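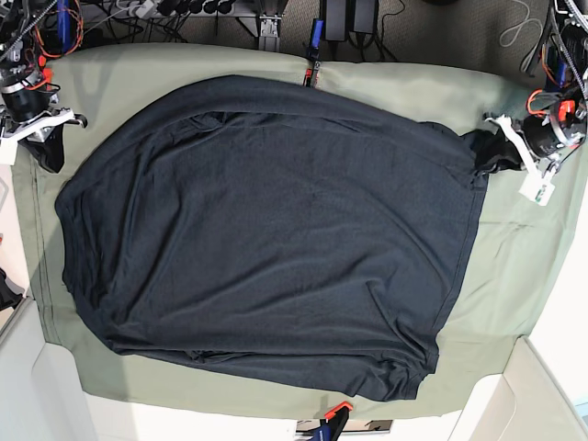
Dougal Guthrie wants to know if the Farkas box still comes with the blank tiles, and whether his Year 1s can write on them with an ordinary whiteboard marker. Yes to both! They wipe off with a dry cloth if you get to them the same day. Leave them over a weekend and you'll want a bit of warm soapy water.

Farkas Spelling Box, classroom size
Item 1777
In stock
Lid colours: blue, red, yellow

I've been selling the Farkas box for longer than I've been selling anything else in the shop, and I used one in my own classroom before that, so you'll have to put up with me going on a bit. It's a set of letter and sound tiles in a flat box with a hinged lid. The kids build words on the inside of the lid, which is magnetic, and when they're done they tip the whole thing flat and put the tiles back in their slots. One box does a group of four comfortably. Five if they like each other.

What I love about it is how quick it is to start. You know how a lot of spelling gear takes half the lesson to hand out? (I once had a kit with drawstring bags. Never again.) With the Farkas you put a box on each table, lids up, and they're away. I used to do ten minutes straight after the roll every morning and it got the stragglers settled faster than anything I could say to them.

What's in the box

Single letter tiles, lower case, with extra vowels
Sound tiles for the common pairs (sh, ch, th, ai, ee, oa and so on)
Blank tiles, both colours
Vowels are red, consonants are dark blue, pairs are green
19 word cards, printed on both sides, easiest to hardest
Teacher booklet, stapled, black and white

The booklet is plain but good. It has a page on split vowels that I've photocopied more times than I can remember, and there's a checklist at the back for ticking off who's got which sounds. Capital letters are sold separately and they don't fit in the slots, which bugs me every time I mention it. I keep mine in a margarine tub.

The new tiles

If you bought a box before last October you'll have the older tiles with the square corners. The new ones are rounded and a touch thicker. They sit fine alongside the old ones on the lid, but they're a snug fit in the old tray, so if you're topping up an older set please tell me in the order notes and I'll send the old style while I've got them. I have a decent pile left of everything except the letter q. I have no idea where all the q's have gone.

The magnets on the new ones are better. With the old ones, if a child shut the lid in a hurry you'd hear the whole word slide down into the hinge. They still slide a little if you really slam it, and they will slam it.

How it compares with the Wolard

I get asked this a lot. The Wolard set is cheaper and it comes with a carry handle. It's a nice set for home, or for one-on-one with an aide. For a whole class I'd go the Farkas every time, mainly for the tray. The Wolard tiles all go loose into one compartment and you spend your lunch fishing about for the other e. If money's tight, a few schools have bought one Farkas for the teacher's table and a couple of Wolards for the groups, and the word cards work with either.

Also, the Wolard uses a typeface with the fancy letter a, and the Farkas has the plain round one that most of our preps are being taught to write. Have a look at your handwriting charts before you decide.

From people who've bought it

Angus Yule: Third box for us. The first has been through four classes of Grade 1s and the hinge is only just getting floppy. Would like a longer booklet.

Vasilică Sârbu: My daughter was guessing words from the first letter. We did ten minutes after tea with the green tiles and she has started to look at the middle of the word too. The lid is a little stiff for small hands.

Ross McIver: Good tiles, good tray. Took a star off for the capitals being extra.

Fair enough, Ross.

About the stiff lid, it eases up with use. Open and shut it a few times yourself before you give it to the littlies and it's much better.

Ordering and postage

Schools can order on a purchase order with 30 days to pay. Just email it through with the item number and the lid colours you'd like. If you don't pick a colour I send a mix, and teachers tell me it helps to have a different colour for each group anyway. Parents and tutors can order one at a time through the cart, same price per box.

I pack on Friday, so anything that's in by Thursday night goes out that week. Country orders take a few days longer. Boxes going to Pruswood and Deltetness can be picked up from me in person if you'd rather save the postage, after school hours please, and ring first.

Lost tiles I replace for the cost of a stamp, up to a handful at a time. Tell me the letter and the colour. If a lid cracks, send me a photo and we'll sort something out.

Spare parts for this item

Tile top-up pack, rounded corners
Tile top-up pack, square corners (while they last, no q)
Capital letters
Replacement tray
Word cards, second series, with the longer words

The second series is at the printer's now. Gavin Rutherford, yours is the first name on the list and I haven't forgotten you.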